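We use cookies to remember your settings and to see which pages get read. By staying on this site you agree to this. OK | More options

Box files: flat or standing up? (and what goes in the bottom of the cabinet)

Print this thread | E-mail this thread

mafalda_c
Hi all, second post here so be nice! I started at Bitel in January 2024 as office manager and I've inherited the paper. All the paper. The last person had a system but it lived in her head and she's in Portugal now, so I'm making my own. We have one of the light wood-grain cabinets with an upper and a lower part, then a tall one behind it for coats and stationery, and drawers under the desks that I don't want to touch because people keep their snacks in there.

My question is the box files. Do you lay them flat or stand them up? I've been laying them flat so I can read the label from the top, and the ring binders I'm going through sit up on the cabinet while I work. I'm trying to have it done before we get the next lot of supplier files from Bimari, which will be 200 folders if they send what they say they will.

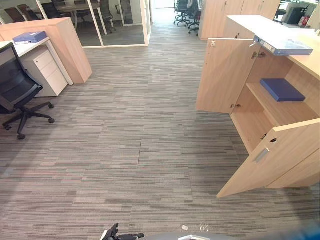 Cabinet open, dark blue box file on the shelf, light blue ring binder up top.

Anyway, flat or standing? And does anybody put anything useful in the lower section or is that just where old catalogs go to die?

zbig_nowakowski
Standing. Always standing. If you lay them flat you end up stacking them, and then the one you want is at the bottom and you're on your knees lifting four off to get at it. I did accounts filing for years and every place that stacked flat had a mess by July.

Label the spine, big letters, black marker. Done.

ryszard_p
Gonna disagree with Zbig here. Box files standing up with loose paper in them = everything slumps to the bottom and curls. The spring clip is supposed to hold it but the cheap ones give up after a few months. Flat is better for the paper. Just don't go more than two high, and get an extra shelf put in if the cabinet has the holes for it.

Binders are different, those stand up, I don't think anybody would argue with that.

zbig_nowakowski
If it slumps it isn't full enough. Half-empty box files are a waste of shelf. Combine them.

mafalda_c
Ha, ok, so I've started something. Some of mine are half empty, yes. One had a single warranty card and a takeout menu in it. I'm a bit nervous about combining things though, we have the Tranton contracts and the Pawlak contracts and they must NOT end up in the same box, our director was very clear on that.
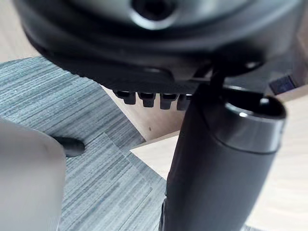
So I think those two get a box each no matter how thin they are, and everything else that's thin gets merged by year. I also pulled everything older than seven years to ask accounting about. I'm not shredding a thing until I have that in writing – learned that one at my last job.

zuzanna_mal
Good call on getting it in writing! We shredded a whole shelf once and two weeks later somebody needed a lease from it. I still get hot in the face thinking about it.

Can I ask about the floor though? I love those carpet tiles with the thin streaks, we have plain gray and every hole-punch dot shows up like snow. Do yours hide them? Because when I did our big sort-out I worked on the floor, just made piles by year all over the place, and I was picking up dots for a month.

mafalda_c
They hide everything, it's a bit scary. There's gray and beige and a sort of dusty pink in the streaks so a dot or a staple just vanishes. I found a staple with my knee. I sort on the floor too, the desk isn't big enough once you've got the piles going, and the chairs get shoved wherever. 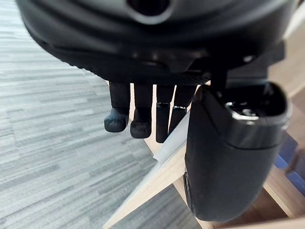

For the lower part of the cabinet I think I'm going with the heavy stuff, so printer paper and spare binders, and keep the upper part for files people ask for. The lower door has a lock as well. Does everyone lock theirs? I only have one key and I'm terrified of it.

bogdan_chm
Get a spare key cut or order one today, the number is usually stamped on the face of the lock. I had a locksmith out for a cabinet exactly like that and the bill was silly.

On the flat/standing thing I'm with Ryszard, but mostly because of shelf height. Measure before you decide. Plenty of these cabinets have the shelf set so a binder just fits and a box file standing up doesn't, or it fits and you can't get your fingers over the top to pull it out.

ryszard_p
^ this. Fingers over the top is the test.

zbig_nowakowski
You pull it by the hole in the spine. That is what the hole is for!!

mafalda_c
Ok I tried both ways this afternoon. Standing, they go in but it's tight, and I did have to use the spine hole, so point to Zbig. But the loose stuff did slide down in the one I'd only half filled, so point to Ryszard. For now it's flat on the upper shelf for the contracts, two high at most, and the merged ones go standing underneath. Spare key is ordered, thank you Bogdan.

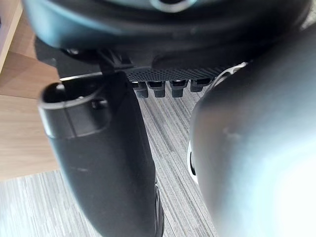

Close-up, with a little of the carpet showing between the pegs.

Still to do: the blue-purple box on the desk, which I keep walking past, and the labels. Printed or handwritten? I have a label maker but the tape costs a fortune.

zuzanna_mal
Handwritten, pencil first. You'll change your mind about half the names.

zbig_nowakowski
Marker.

Related threads
Ring binders: two ring or four?
How long do you keep supplier invoices?
Lost cabinet key, lock number worn off
Getting staples out of carpet tiles
Drawers under the desk that won't close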